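Do goldfish really forget everything in three seconds?

You have probably heard this one. A goldfish swims round its bowl, forgets where it has been, and is amazed by the same plastic castle again and again. People say it as if it were a fact. So who checked?

When someone tells you a number, ask where it came from. Why three seconds? Why not five? Florian Thaler, who runs the fish club at Kiltport, asked 294 visitors where they had heard it. Most said "everyone knows that". A few said "my dad". Dads are often right, but that isn't a test.

A proper test goes like this. You feed a fish at one end of the tank, always after the same sound. Then you play the sound with no food. If the fish swims to the feeding end, it has remembered something. Scientists have done tests of this kind with goldfish, and the fish went on remembering for weeks, even months. That is a lot longer than three seconds.
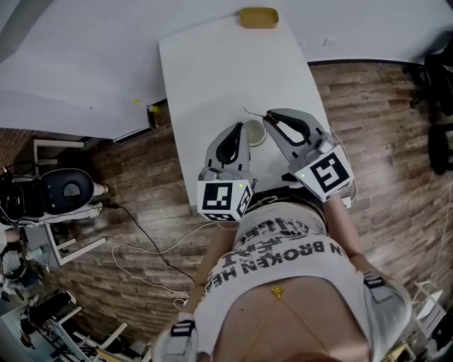 A small round white cup near one end of a long white table.

Does this mean goldfish are clever? Careful! That is a different question, and it needs a different test. A fish that knows when dinner is coming may still be hopeless at other things.

You should be a bit suspicious of the club's own results too. It trained 8 fish in January, and 4 of them came to the sound every time. Were the others forgetful, or just not hungry? Florian thinks they weren't hungry. He likes his fish very much, so perhaps he would say that.

Try it yourself: pick something "everyone knows" and find out who tested it. If the answer is only another person who heard it somewhere, keep looking.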